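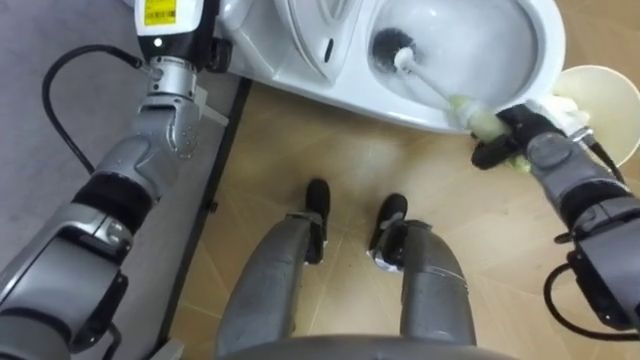 Silvan Brunner asked whether the Surkari bathroom kit is worth paying for on top of the base robot. I've had it on trial for 14 days, so I'll answer in a thread.

The kit is a set of trained cleaning routines plus a support plan. Danzer makes it. You supply the brush, the cleaner and the bathroom. Setup took me 57 minutes, most of it spent on marking where the robot is allowed to stand.

Price is $1434 for the first year. Renewal is cheaper, but they wouldn't give me the renewal number in writing. Ask for it before you sign.
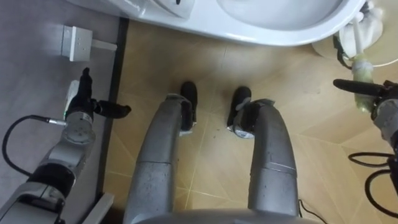 The toilet routine is the one I ran most. It's slow. I do the same job in five minutes and the robot takes a good deal longer. I can be in another room while it works, and that was the point for me.

Brush work inside the bowl is the strong part. Wiping the rim is weaker. I had to go over the back of it by hand more than once.

Support answered every message the same day. The manual is thin and skips error codes completely.

I also looked at the Gresora package. It costs less, but it only does floors and sinks.

My answer to Silvan: if you already own the robot and have several bathrooms, take the trial. For one bathroom I'd wait for the January update, when they say the rim routine gets reworked.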